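Home Docs Sets Wiki Contact
Search this site Go

# Cinwood Flowers

Notes on the flower part of the Cinwood table set. Maintained by Marcelle Renaud. Stems are artificial, mostly red roses and pale blue hydrangeas.
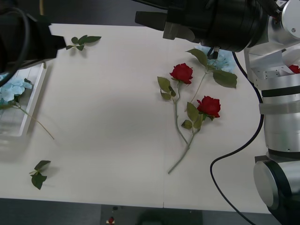
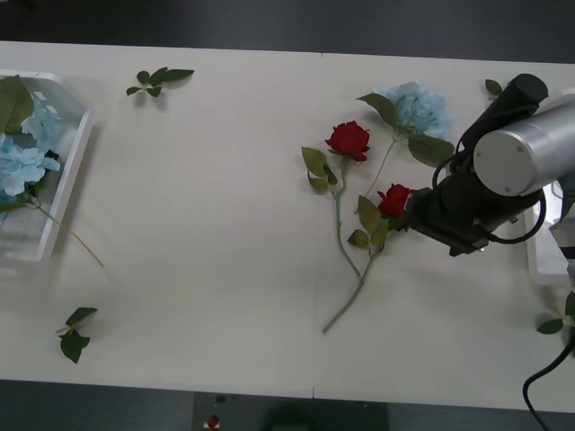
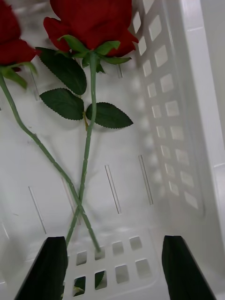

## Contents

- 1409 clips, of which 328 have roses only
- `stems.csv`: one row per stem, with color and type
- `notes.txt`: remarks by Arben Stojanović

## Labels

A rose is labeled `rose` whether or not its leaves are attached. Leaf sprigs that have come off get `foliage`. A single leaf is also `foliage`. Do not use `stem` for a flower that still has its head.

Containers are `bin` if clear and `basket` if white.

## Known problems

Clips 407 to 700 were labeled before `foliage` was added, and loose leaves in them are missing. Velimir Todorova is redoing these. Crossed stems are sometimes swapped in the August version.

Send corrections to Marcelle with the clip number.

Related
Cinwood Cups
Cinwood Folded Towels
Otismont Shelf Set
Label guide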